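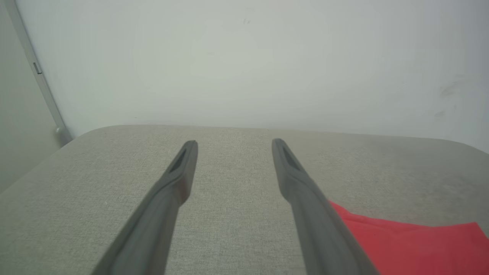
*Two gripper fingers, open*

**Anyone else reading the Preltitz books?**

**hearthpage** · 26 December 2020
Finished The Salt Road to Virnent last night, all 868 pages, and I'm so happy I could start over! The widow's trial in chapter 9 had me up way past midnight (and then I had to read one more chapter to calm down).

**dindum_reader**
Love this series, but the trial dragged for me. Two whole days of witnesses, and we already knew who forged the letter.

**hearthpage**
But her sister doesn't know! Watching her work it out on the bench was the best part, I thought.

**quillandfern**
With dindum on this one. Book 2 is still the strongest. The harvest scenes, the well, that awful uncle... so good.

**mossy_lane**
Can I start with this one or do I need the other three?

**dindum_reader**
Start at the beginning. Book 4 spoils the Sastry wedding on the first page.

**hearthpage**
Yes, do that! We're rereading book 1 in February if you want to join, thread's in the group reads section.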